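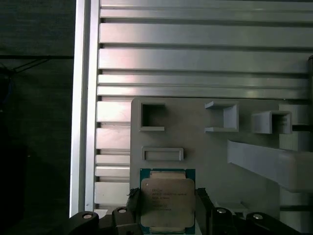
Reading time: 6 minutes

When I started in the automation room at Jarnham, the rules for handling processors were on one sheet of paper on the door. It had six lines, and four of them were about coffee and food. I don't laugh at it, because the person who wrote it had to start somewhere. But a person reads "be careful with the contacts" and understands, and a robot program understands nothing of this kind. So this year I have rewritten the rules, and I want to put down what I learned while I still remember it.

My first lesson was about words. In my own language we have one verb for "take" and it is enough. In English I had written "pick", "grip", "grasp" and "hold" in the same document, and my colleagues read four different actions. Now the first page has a small list of words. "Grip" means the fingers are closed and the force is reached. "Hold" means the part is gripped and the arm does not move. It looks like school, but the questions became fewer in the first week.

The second lesson is about where you may touch. Our rule says: only on the edges, on two opposite sides, and never on the face with the contacts. The fingers must close on both sides in the same moment as near as possible, otherwise the first one pushes the part and the second one only follows. For a server processor the metal lid is strong, and people like to use the lid for everything. I still prefer that the program is written as if the lid was weak. A habit learned on a strong part will later be used on a weak one.

The third lesson is the resting place. Every part must have a place which was made for it, and the program may put it down only there. Before, we had a rule that in an emergency the robot could leave the part "on a safe flat surface". I removed this sentence. What is flat and safe for me is maybe not flat and safe for the next person, and the arm does not know the difference at all. Now, when something goes wrong, the arm stops and holds, and a human decides.
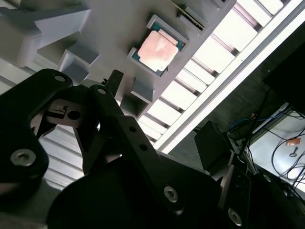
Pockets are the part of the rules where I had the most arguments. Some wanted them tight, so the part cannot move, and some wanted them wide, so the robot finds them easily. We agreed on a pocket with sloping inner edges, because the slope forgives a small error on the way in. With the processor sitting in its square pocket like this, a little lower than the gray plastic around it, I can check by eye if it lies evenly, and the rule asks for exactly this check before the arm comes near again. The depth is also written down. If the part is too deep, the fingers have to go looking for the edge, and if it stands too high, a sleeve can catch it.

The fourth lesson is about screws, and I am a little ashamed of it. In February we had strange results for many days, with parts turning slightly in the grip. I changed the program, then the speed, then the program again. It was one loose screw in a finger link. After this we mark each screw of the gripper with a line of paint, and we look at the lines before the first run and after each 80 cycles. The check needs 2 minutes. I had spent much more than this on my beautiful new program.

The fifth is to write the log also when all is well. We are now at 1,763 logged picks, and the good ones are as useful as the bad ones. When a colleague asked whether the new finger pads had made a change, I could compare before and after. With a log only of failures I could have told him how I feel about the pads and nothing more.

I looked also at how others do it. Unia, who share the building with us, have a longer document with a signature on each page. Their people know it well, I must say. For us it would be too heavy, but I borrowed one idea: each rule has a date and the initials of the one who asked for it. If in one year no one can explain a rule, we can ask this person, or take the rule away.

What I have not solved is the cables. We have a rule that no cable may hang inside the reach of the arm, and the rule is good, and every time someone connects a new thing "only for today" it is broken again. If you have found a way that works with real people, please write to me below.

Next I will try to put the whole text on two pages. At the moment it is five, with small letters.

24 December 2022

3 comments

Tinalico: We use the paint lines too, but yellow on black. White was hard to see for us under strong lights. For cables, a hook with a name on it helped a bit.

Iwasaki: Do you have a rule for how long the arm may hold a part after a stop? Ours was holding through a lunch break once and I did not like it.

Author: Good question, Iwasaki. There is no limit in the text now. I will add it, with your initials.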